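[pitia-dev] Re: tracker drops out when dark cloth covers most of the view

Date: 14/07/2020
List: pitia-dev

> We run Pitia with the Vorgate hand-held gripper on cloth folding.
> Pose is fine on the approach. Once the cloth is lifted toward the
> lens the tracker goes to LOST, sometimes for a second or more, and
> the relocalized pose does not line up with the old one. Raising
> max_features from 665 to 1000 made no difference. Is there a
> threshold we should be lowering instead?

Lowering the threshold will make it worse. The detector then fires on fiber texture and on creases, and both move with the cloth. The gripper itself is the other source of bad features. Pads and arms are fixed relative to the camera, so anything detected on them votes for zero motion. With a plain background there may be very little left that votes for the real motion.

Typical input at the point where tracking fails on our side:

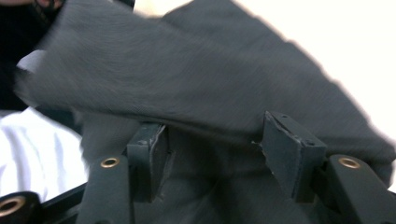 1. Mask the gripper

Use a static mask for the arms, the base and the eyelets. The eyelets are small, bright and high contrast, so they score near the top of the feature list every time. Draw the finger pads as a separate mask for each opening width and let the loader pick one from the encoder value. Leave a margin. Scuffs and screw holes on the pads are stable corners too, and a mask drawn tight to the outline will leak them when the fingers flex under load.

2. Gate on blur per tile

The global blur score averages sharp gripper pixels with smeared cloth and reports the result as acceptable. Set blur_mode to tile and compute it after masking. Tiles that fail are skipped for detection but still used for exposure.

3. Fix the exposure

Auto exposure chases the dark cloth and washes out the background, where the usable structure normally is. Lock it before the grasp. If you can't lock it, weight the metering toward the unmasked border tiles.

4. Coast on the IMU

Set coast_frames to 14. The default of 3 is too short for a lift. During coasting the state is reported as DEGRADED, so check that your logger does not treat that as LOST and start a new map. The Dhillon exporter did exactly this until the May release, and it would explain your misaligned poses.

None of this recovers position if the cloth stays over the lens for longer than the coast window. For those segments we cut the episode at export. The Zimumwood branch has a backward pass that fills short gaps from both ends, but it is offline only and has no tests yet.

If it still drops out, please post the log with verbosity 2 and the mask files. The feature counts before and after masking are the lines I need.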